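Paruvcombe Tenants' Association Questions Savings Claims for Sula Smart Meter Plan

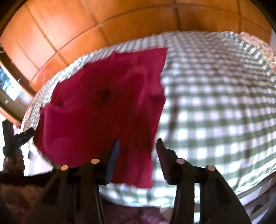

PARUVCOMBE, April. The Paruvcombe Tenants' Association is asking landlord Alhassan Homes to hold off on its plan to put Sula heating meters in all 986 of its apartments until it shows the numbers behind the savings it has promised.

Alhassan told tenants last month that the meters would "pay for themselves within 2 winters." The association has asked twice for the study behind that claim. What it got was a brochure.

"A brochure is a sales pitch," said Augustina Addo, who chairs the association. "If the savings are real, show us the bills. We can read a bill."

The only trial the company has named covered 77 apartments in its Cevadus building. According to the association, new windows went into that building the same fall. Alhassan has not said how much of the drop in heating use it credits to the meters and how much to the windows.

Tenants also want to know who pays. A draft lease addendum lists a monthly "service and reading fee" but leaves the amount blank.

"They want a signature next to an empty line," said Ekow Atinga, a tenant in the north block. "I wouldn't buy a used car that way."

The association says it may support metering if the trial records are released, the fee is capped in writing, and tenants can dispute a reading without paying first. It has sent these terms to Alhassan and asked for a written answer before the open meeting on Tuesday at 7 p.m. in the Paruvcombe library.

Media contact: Amrit Boychuk, Paruvcombe Tenants' Association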